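# The great sourdough restart

I killed my starter in July. Two weeks away, no instructions left for anyone, and I came home to a jar that smelled like nail polish remover and had a pink streak down one side. Into the trash it went, jar and all.
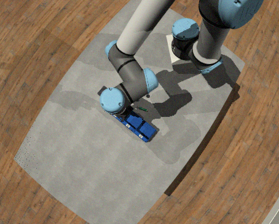

So I've been starting over, and wow, I had forgotten how much of this hobby is just waiting. Flour, water, stir, go to bed. I'm using half rye this time, which Nhung Ngô swears by (she bakes for the whole street and her crusts make me want to cry), and by day four it had bubbles all the way through. Then on day five, nothing! Flat as paint. I kept feeding it anyway, 50 grams of flour and 50 of water, and it came back over the weekend.

First loaf was Sunday. I went with 422 grams of flour because that's what was left in the bag, and I did the rest of the math on the back of an envelope. The dough was way too wet. I folded it, swore at it a bit, folded it again and stuck it in the fridge overnight. It spread out like a pancake when I tipped it into the pot, but it did rise some, and the inside was soft and sour and full of little holes. We ate most of it with butter before it had cooled. I know, I know, you're supposed to wait.

Things I'm changing for the next one: less water, a longer first rise (my kitchen never gets above 22 degrees Celsius, and I keep pretending it does), and the oven on much earlier. I'd also like to try the seeded version Veerle Desmet sent me, although she soaks her seeds for up to a day and I am really not that organized.

Oh, and the starter needs a name. The old one was Perrin. Mei Esposito has suggested Perrin 2, which feels a little cold to me, but it's on the lid in marker now, so I guess that's settled. If you've got a better one, leave it in the comments and I'll find a new lid.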